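Handout 4: Good Practice for Hand-Held Gripper Recording in the Home
Jilgate Community Technical Program, Introduction to Household Automation
February 19, 2022
Prepared by the course instructor

Welcome back, everyone. Last time we spent most of the session on how a hand-held gripper is put together, and I know several of you were itching to take one home and start picking up socks with it. You will get your chance very soon! Before that, though, I would like us to go slowly through the rules we work by, and I hope you will keep these pages in your folder and look at them again before your first visit.

Let me start with the document we lean on, the Sastent Practice Notes. They were written for people recording ordinary chores by hand so that a robot can later learn from the recordings, and they run to 49 numbered points. You don't have to learn them by heart. I certainly haven't, and I have been teaching from them since they were first handed to us. What I would like you to carry around in your head are the ideas behind them, which come down to being a good guest, keeping your tool in order, and moving in a way that a machine could copy.

1. Being a good guest

Everything we record happens in somebody's home, and the Notes put this first for a reason. Ask before you enter a room, even if you were shown into it an hour ago. Ask again before you open a drawer or a closet. Agree with the household on which items may be handled and write them on the visit sheet, in plain words that the person who lives there would use ("the gray sweater," and never "textile item 3"). Anything with a name, an address, a face or a medicine label on it gets moved out of view by the resident, and we wait politely while they do it.

Bedrooms deserve a little more thought than kitchens. People feel differently about their beds and their clothes than they do about their saucepans, and that is only natural. If a resident seems unsure, offer to work in another room, and do it cheerfully. I would much prefer that you come home with half a session than with a full one that somebody regrets.

2. Before you pick anything up

Check the tool every single time. Open and close the fingers fully, slowly, and feel for any grit or catching at the pivots. Look at the finger pads and wipe them with a barely damp cloth — a pad that has been in a kitchen should never go straight onto bedding. Then look over your own sleeves and wrists. Bracelets, watches and loose cuffs all love to catch in a knit, and a pulled thread in a favorite cardigan is the most common complaint we get at Jilgate.

Now look at the bed or table you are about to work on. The Notes ask that we leave it as we find it as far as we can. Please don't smooth the covers or iron out the wrinkles to make life easier for yourself. A robot that only ever sees tidy beds will be quite lost in a real house, and real houses are the whole point of the exercise. Take away anything sharp or breakable, and leave the rest alone. 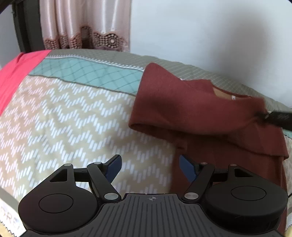

3. Approaching and grasping soft things

Soft goods are harder than they look, and I find that beginners nearly always rush them. Have the fingers open well before you arrive, wide enough that you aren't still adjusting at the last moment. Come in at a steady speed, and choose your grasp point while you are still some way off. With a bunched-up garment, a thick fold is usually a kinder place to take hold than a single layer, and it is also less likely to slip. Stay away from tags, buttons and trim if there is any other choice.

Watch what is underneath, too. When one piece of cloth lies on another, it is terribly easy to pinch both, and then up comes the quilt along with the sweater! Touch down lightly, close the fingers, and pause for a breath before you lift. If you feel the lower layer coming along, set everything down gently, open up, and begin again. Don't shake it loose. Keep the failed try in the recording and mark it on your sheet as a miss, because an honest miss is useful to the people who work with the material later on.

The finger force limit in this course is set at 600 on the Drorex scale, which is the number stamped on the adjustment card in your kit. Some of you will be tempted to turn it up for heavy items like towels and jeans. Please leave it where it is. If an item won't come up at that setting, take a better hold or write it down as unsuitable.

4. Keeping the view clear

Hold the tool so that both fingertips and the item stay in view from the approach to the release. Your free hand should stay out of the way unless the task sheet calls for two hands. Try not to swing around to look at something else halfway through, even when the cat comes in. Curtains and bed frames are worth a glance before you start as well, so that you know how much room you have for your elbow on the far side.

5. Stopping, and who may ask you to

Anyone in the home may stop a recording at any time, and they don't owe us an explanation. Put the item down, open the fingers, and step back. The same goes for you: if your wrist aches or you have lost your concentration, stop. Sessions are limited to 900 seconds of continuous handling, followed by a proper rest with the tool set down. I know that feels short when things are going nicely, but tired hands get clumsy.

6. Afterward

Fold or hang each item the way the resident likes it, and ask if you don't know. Wipe the pads, close the fingers, and put the tool back in its case before you start chatting. Fill in form 962 while you are still in the house, and let the resident read it over before they sign.

For next time

Please read the Arriaga case study in your packet, paying special attention to the pages on laundry, and write half a page on where you would have stopped the session and why. Bring one soft garment of your own that you don't mind having handled by the rest of the group — an old sweater is ideal. The home visits themselves begin in June, and the sign-up sheet will be on the table by the door.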